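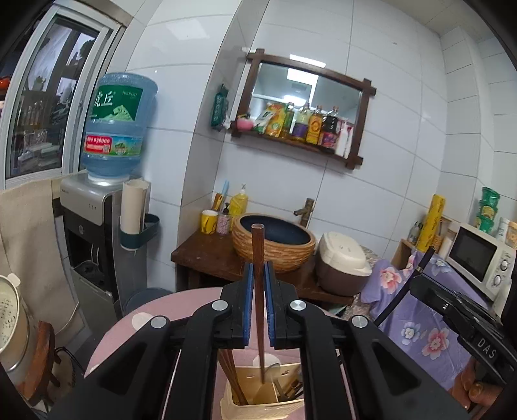

Chopsticks and a spoon in the holder, polka dots on the table.

About Rerollow

Rerollow is a small language school. We teach English to adults who have jobs, children, bad knees and opinions, and who would like to say all of it out loud without rehearsing in the elevator first. We have two classrooms, one kitchen and a photocopier called Bukard, after the name on the sticker left by its previous owner. Bukard does double-sided when it feels like it.

How it started

Brian Muriithi and Refilwe Steyn met while teaching at a much larger school, the kind with a lobby and a slogan. Brian had written a 345-page grammar course there. Refilwe had been asked to teach it. She gave him her notes on it in December, over a long lunch, and by the coffee he had agreed that most of it should go. They opened Rerollow the following spring with 11 students, a whiteboard that didn't fully erase, and a name Brian thought of in the shower. It means nothing. We've had people tell us it's Latin and we let them.

The first room was above a tire shop. We learned to pause for the air wrench. Former students from that period still leave a gap in the middle of long sentences, and we're sorry about that.

What we teach

General English at five levels, evening conversation groups, and a course called Juntunen, for people who have to speak at work and would rather not. Juntunen runs for ten weeks and covers phone calls, meetings, disagreeing with your boss and the small talk before the meeting starts, which most people find harder than the meeting. There is one presentation at the end. You may sit down for it.

We keep groups to nine. Ten was tried.

We don't promise fluency in 30 days. You can learn to order a sandwich in 30 days, and get a different sandwich from the one you wanted.
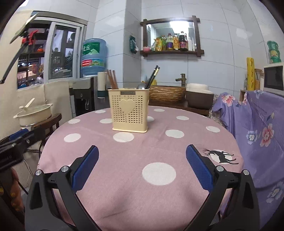 Conversation groups meet at 6:30 in the evening, and a good part of the hour goes on food, whatever the lesson plan says. Refilwe gave up fighting this years ago and now builds the vocabulary around it. Kitchen words are useful and oddly badly covered in textbooks, where everyone owns a teapot and no one owns a colander. Take a utensil basket with a raised heart on the front. A beginner can say "heart" and "spoon." An intermediate student can tell you the chopsticks are leaning and the tablecloth is dusty pink. An advanced student will want to argue about whether "polka dot" has anything to do with the dance, and that's usually the end of the lesson plan.

The placement test

It takes 20 minutes and happens by talking to one of us. There used to be a written one with 200 questions. People studied for it, got placed too high, and spent a month nodding. Now Brian asks what you did last weekend and listens for the past tense.

Fees and other awkward subjects

A ten-week term costs $600, Juntunen included. You can pay in two parts. Books are extra if you insist on new ones; we have a shelf of used copies with most of the answers already filled in, some of them correctly.

If you miss a class, you can sit in on the same lesson with another group. If you miss four, Refilwe will phone you, in English, and you'll have to explain yourself in English, so that counts as a class.

Since opening we've taught nearly 1,000 people. One of them now teaches the Level 2 group and is stricter about articles than either founder.

Find us

We're on the second floor of the Gamomine building, entrance at the side. The front door is a dentist. The office is open from noon until 8, and the kettle is on for anyone who comes early.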